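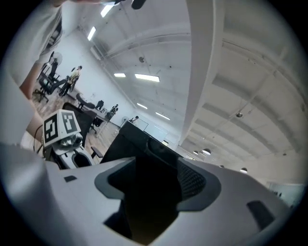
Can a robot do chores around the office yet?
Simple ones, slowly, with someone standing by. I wouldn't buy one for it.

Had the Plistis arm on loan from Wescombe for 25 days in February. Wiping a counter – fine. Cups into a rack – mostly fine. Shirts, forget it. Price is 4,000 and the grip pads are extra, wich annoyed me.
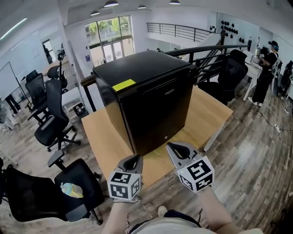
Yoon-hee Ki

Fridge doors are the real test. A small black FUXIN one on a table looks easy, but the seal grabs and a light fridge wants to slide along with the door. Plistis managed 25 opens out of 40 on ours. Closing was better. Setup guide is a mess, skip to page 43.

Three stars. Good for a lab, not for teh kitchen.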